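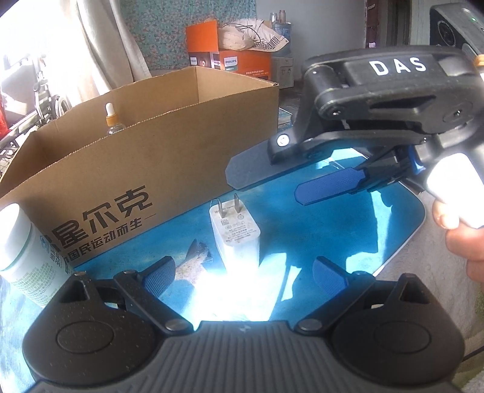
In January I moved the comments of this blog away from the plugin I used for years, and I promised to some of you that I would write how it went. It took me longer than I wanted, and one part is still not finished, but I think it is enough now to tell.

First, why I did it. My blog is a static site. I write in plain text files, a small program makes the pages, and I copy them to the server. The only thing which was not static was the comments. They came from Didow, a hosted service, with one line of script at the bottom of each post. For a long time I was content with it. Then the script became bigger and bigger, and one Saturday I looked in the network tab of my browser and saw that a post with three paragraphs was making more requests for the comments than for everything else together. Also my cousin Hiwot Yilma, who reads on an old phone, told me that she always waits for the page to stop jumping before she starts to read. I was a little ashamed of this.

I considered two ways. The first was Kirnix, a small comment server which you run on your own machine. The second was to have no server at all: the reader sends a comment by a form, it arrives to me as an email, and I put it in a text file next to the post. When I build the site again, the comment is part of the page.

I tried Kirnix first. The installation was easy and the documentation is well written. It keeps everything in one SQLite file, so the backup is only a copy of this file. But it needs a process which is always running, and my hosting is the cheapest kind, where such a process is killed when it sleeps too long. So the first visitor of the morning had to wait, and sometimes the comments did not appear at all. Tolera Gebru wrote to me that I could ask the server to wake it up with a cron job every few minutes. I did it for two weeks. It worked, but I did not like it. I had the feeling of keeping a cat awake.

So I went to the second way. The form is plain HTML, with a name, an optional website and the text. It is sent to a PHP script of one page, which checks a few things and sends me the email. On my computer I have a second script, which reads the email and writes a file like this:

```
post: bread-in-a-small-oven
name: Desta
date: 14:20
---
Thank you, I tried it with rye flour too.
```

(The real files have the full date, of course. I made it shorter to fit on the phone screen.)

The most boring work was the old comments. Didow lets you export everything as XML, and there were 322 comments in the file. I thought I could convert them with a simple script in one evening. The problem was the replies. In the export each reply knows the number of its parent, but if the parent was deleted, the number points to nothing. My script stopped at the first one with an error, and I needed a while to understand what it wanted from me. In the end I decided that a reply without a parent becomes a normal comment. The conversation looks a bit strange in these places, but I did not want to throw away the words of people.

After I removed the spam and my own tests, 258 comments were left. All of them are now under their posts. If yours is missing, please write to me, I still have the export.

There was also a mistake with the characters. All apostrophes and all names with accents came out broken, because I opened the file with the wrong encoding and saved it again before I noticed. Here I must thank Cecilia Ametepe, who saw it before me and sent a very polite message with a list of the posts. I ran the conversion again from the original file, and since then I never write over an original. I knew this rule before, but I suppose one has to break it once.

About spam: I have a hidden field in the form which people do not see, and which robots like to fill. If it is filled, the script says thank you and does nothing. This stops almost everything. What passes, I delete by hand when I read my email in the evening.

What I lost is the speed of the conversation. When you send a comment now, it does not appear at once. You have to wait until I have read it and built the site again, and if I am travelling this can be two or three days. Kedir Seyoum thinks that this is a big loss and that people will stop writing. Maybe he is right. On the other side, the comments I received since the change are longer than before, and two of them were almost small articles. I do not know if this is because of the form or only because it was winter.

The pages are much lighter now. I did not make a serious measurement, but Hiwot says that the text stays in its place, and this was my main wish.

What is not finished is the notification. With Didow you could mark a box and receive an email when somebody answered you. I have no such thing yet. I started to write it, then I read about how many rules there are for keeping the email addresses of other people, and I stopped. For the moment, if I answer a question and I have your address from the form, I write to you myself.

I cleaned both scripts a little and I can send them to anybody who wants to try. They are not beautiful and the comments in the code are half in Amharic, but they work with PHP on an ordinary shared hosting. Next I want to look at the search page, which still finds posts that I deleted last year.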